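## Looking After the Tables

The new tables are in, and they have been in daily use since June. They are the Pliltex tops in the light finish, and they replace the old ones that had been at Pettigrew since the building opened.
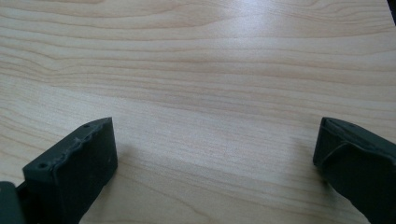 A pale top shows things that a dark one hides, so the care is a little different from what people were used to. Coffee, tea and ink are the main ones. Wipe them up when they happen and they won't get a chance to settle into the grain. A damp cloth is enough for most of it. Wring the cloth out well first, wipe along the grain, and go over the same spot with a dry one.

Please don't use the spray from under the sink in the kitchen. It is meant for the counters and the stove, and it leaves a film on wood that turns sticky after a few weeks. The same goes for scouring pads, including the ones sold as non-scratch. If a mark won't come off with water, add a drop of dish soap to the cloth and try again. If it still won't come off, leave it and write it on the sheet by the door.

Mugs go on coasters. There is a stack on the shelf next to the kettle, and more in the drawer under it. Hot dishes need a trivet - the cork ones are fine, the thin felt ones are not.

Anyone cutting paper or card should use one of the green mats. They are stored flat in the Stuva cabinet, bottom shelf. Put them back flat too. Two of them were left standing on end over the winter and now they curl at the corners.

The tops will be oiled twice a year. The first round is on a Sunday, starting at 8 a.m., and the main room will be closed until the next morning so the oil can cure. Anything left on the tables the evening before will be moved to the back hall. The side room stays open as usual, and the groups that normally meet in the main room on Sunday can use that.

A few people have asked why the color varies from one top to the next. It is wood, and the boards were cut from different trees. The ones nearest the windows will probably darken faster than the others. We plan to rotate them when they are oiled, which should keep them fairly close.

On cost: the tops came to $2,693 and the delivery from Dondcombe was another $220. The oil, cloths and coasters added $246. All of it came out of the furnishing fund, and there is $1,028 left in that fund for chairs. We have not picked the chairs yet. Two samples will be in the front hall next month, one with arms and one without. Sit in both and mark your choice on the card.

The old tops are stacked in the shed and are free to anyone who can haul them away.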